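Uraston Hand-Held Gripper Practice Guide, second edition: review

Reviewed by Kuo-hua Kan

The guide runs to 133 pages and covers demonstration recording with hand-held grippers in ordinary homes. I used it for six weeks on garment tasks: trousers, shirts, towels.

The chapter on labeling is the strongest. Every tool carries a printed number, and that number goes in the log before the first grasp. Lens cleaning is set at every 20 recordings, a workable interval. The rule on soft goods is also sound — grip a single layer where possible, lift clear of the bedding, then move sideways.
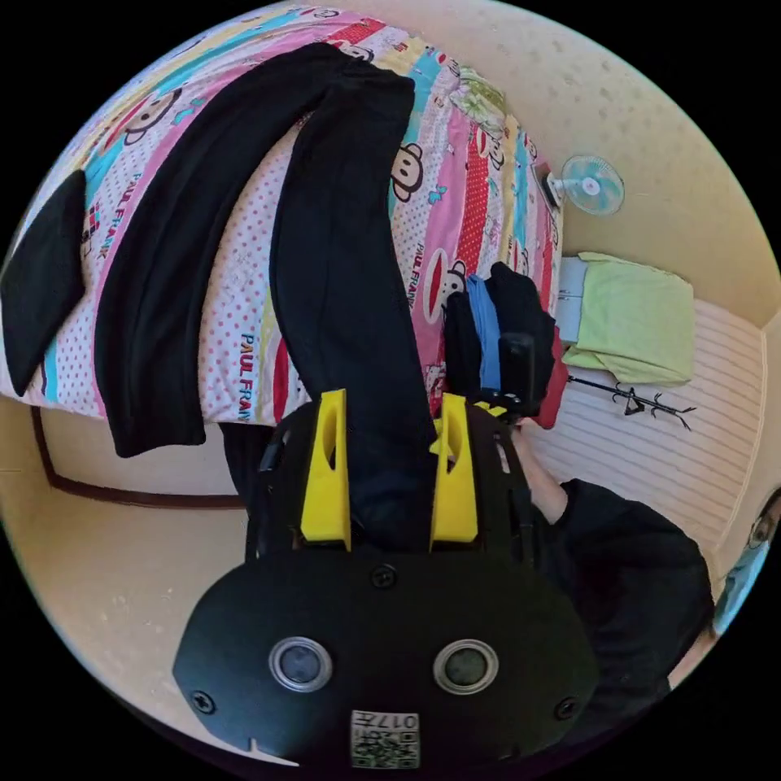 Weaker is the section on shared work areas. It requires a agreed stop word but gives no minimum spacing between two operators at one bed. The older Løken checklist did, and I still follow it. Screw inspection gets one line in the appendix, with no torque value.

The index is poor. Of the 28 forms supplied, I kept 6.

Recommended for teams writing their first procedure. Teams with one in place can borrow the labeling chapter and skip the rest.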